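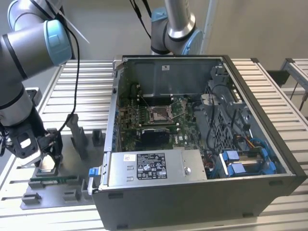
Fig. 1. Tower on its side, side panel removed, processor socket open. A green strip that looks like a memory module is lying in the holder plate to the left.

PC Hardware, Unit 2: Processor and memory
Handout for the practical part. Teacher: Bent Damgaard

Please read this before you come to the bench. The theory of sockets was in the Skurik booklet, chapter 2, and I will not repeat it all here.

1. Before you touch anything

Switch off at the wall and pull out the mains cable. Press the power button once and hold it for a few seconds. Put on the wrist strap and clip it to bare metal on the case, not to a painted part. Rings and watches go in your bag.

Lay the tower down so that the open side looks up. Students often try to work with it standing, and then the cooler hangs on the board with all its weight while they loosen it.

2. The socket

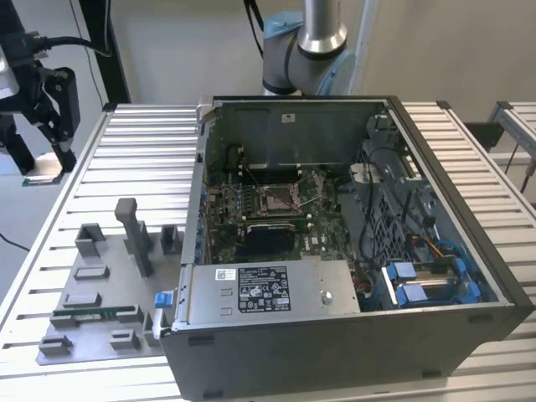 The processor socket is the part of the board where most damage is done in this course. It has a lever at the side and a metal frame which presses the processor down. You push the lever a little down and outwards, then it comes free and you lift it. In Fig. 2 the lever and the bracket are both raised and the socket is empty, and this is how yours must look before the processor goes in. Do not touch the contacts, also not with a cloth. Find the small triangle on the corner of the processor and the matching mark on the socket. Lower it straight, without any pressure, and let go. If it does not lie flat, lift it again and look – never push. Then close the frame and bring the lever back under its hook. Some force is normal at this point.

Fig. 2. The same case, with the two blue drive carriers at the lower right.

3. Memory

Open the latches of the slot first. Hold the module by the short edges and compare the notch with the key in the slot. Press on both ends until you hear the click. One module alone goes in the slot which the manual of the board gives as first, and this is not always the one nearest to the processor.

4. Cables

Leave the drive cables connected unless your task sheet says otherwise. Push them to the side gently, so that they do not lie over the socket.

5. To hand in

One page with the board model, the socket type and the position of each module. Write the bench number on it. The practical counts 100 points of 400 for the whole course. Hand in by 2026-05-15, in the Trisska folder or on paper in room 2368.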